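Mernlow Reading Rooms, December update for the Erngate fund

Quick one this month, full figures come with the January return.

Zetitville room is open and busy. 370 books out on loan as of this morning, up from last time, mostly picture books and the large-print crime. The Tarigan room still shut two afternoons, heating. Landlord has been chased twice, part is on order. If it slips again we'll move the story hour to the school hall, they've offered it free.

Spending is on track apart from shelving. Quote came back at $400 over what we budgeted. Went with the cheaper brackets, kept the full length of shelf. No change needed to the grant total, we're covering it out of the print line. Please shout if you want that in writting.
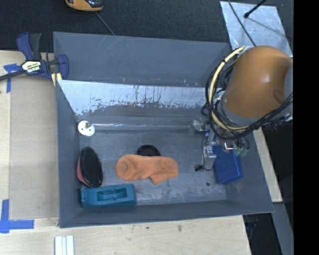

Alper Gökçe
Project Lead, Mernlow Reading Rooms

Staffing. We have 3 people on the evening rota now, need one more before spring. Ad is out, two replies so far, one looks strong. Interviews after the holidays.

Adult reading group. Slow start, better now. Moved it to 6:30 pm so people can eat first and that helped alot. They want more short stories, fewer novels. Fair enough. Ordering a batch from the print line too if there's anything left.

Not done yet: the parent survey. Drafted, not sent. My fault, will go out with the next newsletter. Also still owe you the safeguarding form for Tarigan, signed copy is at the other office.

Next month: shelving in, heating fixed (hopefully), survey back. Would be good to get a date for your visit, mornings are best at Zetitville.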